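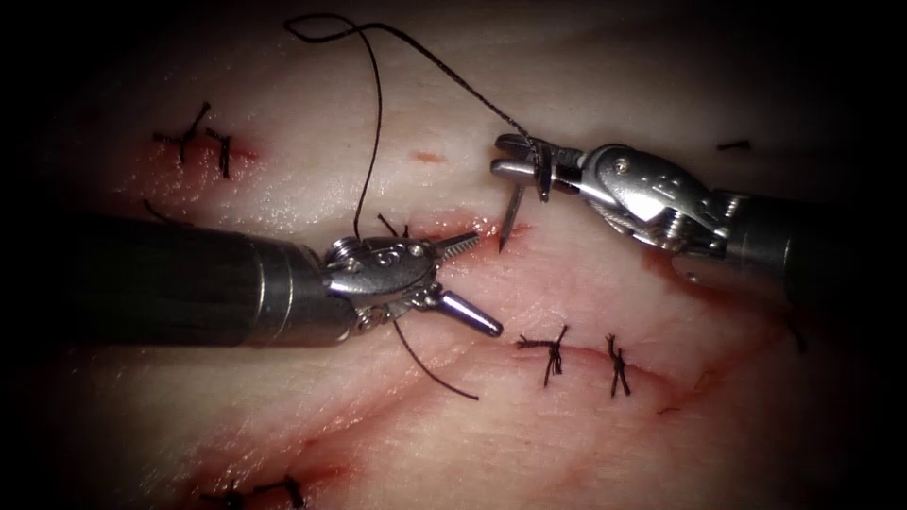 3 min read

Plandov: aftercare leaflets for stitched wounds

Plandov is a collection of patient leaflets on looking after a wound once it has been stitched. It was put together for people who write, edit or translate health information and want to compare how the same advice is worded in different places. It contains text only. There are no patient records in it, and nothing in it came from a patient.

What is in it

There are 108 leaflets, all in English, each saved as a plain text file. Most cover cuts and small operations on the skin. A smaller group deals with stitches in the mouth, and 7 were written for parents of young children. The longest leaflet is just under 3,000 words. Many fit on one side of a sheet of paper.

Where the leaflets came from

The first batch came from the Drotora clinics, which sent us their current leaflets along with older versions they had stopped handing out. The rest were given by practices in and near Nurkden. Every practice agreed in writing to its text being shared. We left out leaflets that were mostly copied from a commercial supplier.

Paper leaflets were scanned, run through text recognition and then read against the original by one person. Line breaks in the middle of a sentence were removed. Spelling mistakes in the originals were kept, as were odd capitals. Phone numbers, staff names and opening hours were replaced with a tag in square brackets.

Files

leaflets/ – one text file per leaflet, named by its ID
index.csv – ID, source, body area, reader (adult, parent, carer), version
labels.csv – sentence labels, see next section
changes.txt – what was altered in each release

All files are UTF-8. The version column is empty where the practice could not tell us which version we had.

Labels

68 of the leaflets have been labelled sentence by sentence, using the Muriithi scheme. Each sentence gets one label:

keep dry – advice on washing, baths, showers and swimming
dressing – when to change or remove a covering
activity – work, lifting, sport, driving
pain – painkillers and what to expect
warning – signs that mean the reader should get help
removal – when and where stitches come out, or that they dissolve
other – greetings, addresses, complaints, anything left over

Where a sentence does two jobs, the label goes to the one that comes first. This is crude. "Keep the area dry and call us if it turns red" is labelled keep dry, so a search on the warning label alone will miss it. Two people labelled every file separately and settled their differences by talking them through. The separate labels were not kept, so agreement can't be worked out from this release. 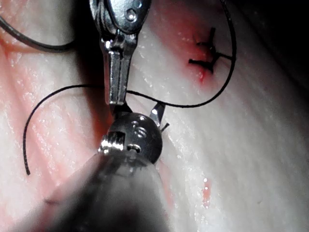
Known problems

Leaflets from Drotora share a template, and whole paragraphs repeat from one to the next. If you split the data for testing, split by source.

Advice on getting wounds wet differs between leaflets, and some of it is old. Do not use these texts as medical guidance or hand them to patients.

Tables did not survive the scanning well. They are given as running lines of text, with a semicolon between cells. Drawings were dropped, but their captions were kept and now and then refer to something that is missing.

Use and credit

The leaflets may be copied and changed for teaching and research. Please name Plandov and give the release number. Selling the texts, or a product built mainly from them, needs permission from the practice listed in index.csv.

Corrections

Send the leaflet ID and the line as it should read. Fixes are gathered up and go out with the April release.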